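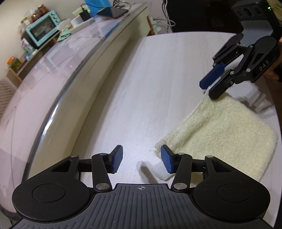
*Cream-yellow cloth on the table, one corner pinched.*

**Does a debate moderator have to let the other guy finish?**

Posted by Ysaline Vidal

I watched the Stallton mayoral debate on the Flullela stream Saturday. Romain Bailly, moderating, cut off the challenger mid-sentence to read a poll question, then let the incumbent talk about parking for what felt like a school year. The chat had 2,814 comments, most of them the word "biased." Is there a rule on equal time, or do we just yell?

**Hervé Marchal**

You just yell. Next.

**Lilla Takács**

Depends who ran it. I've helped set up a couple of these, and the two campaigns normally agree on a format sheet beforehand: length of answers, rebuttals, who goes first. Ask the host for it. If it says ninety seconds each and one man got four minutes, you have a real complaint. Write to the station with the time stamps and keep it under 303 words -- they stop reading when you get to your feelings.

Bailly also writes a column for Pace, and he's been rude to both sides in it for years. I'd count the interruptions before I called it a plot.

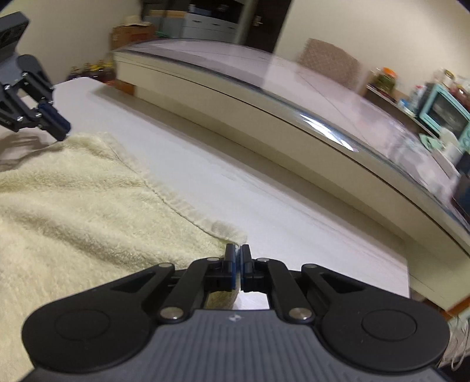 *The pale yellow towel, spread out on the white tabletop.*

**Apolline Hoarau**

Didn't watch, but my brother-in-law did and he says it was a disgrace. He also says that about the weather. Parking IS a real issue though, they took out 600 spaces downtown and I would like to hear four minutes on that.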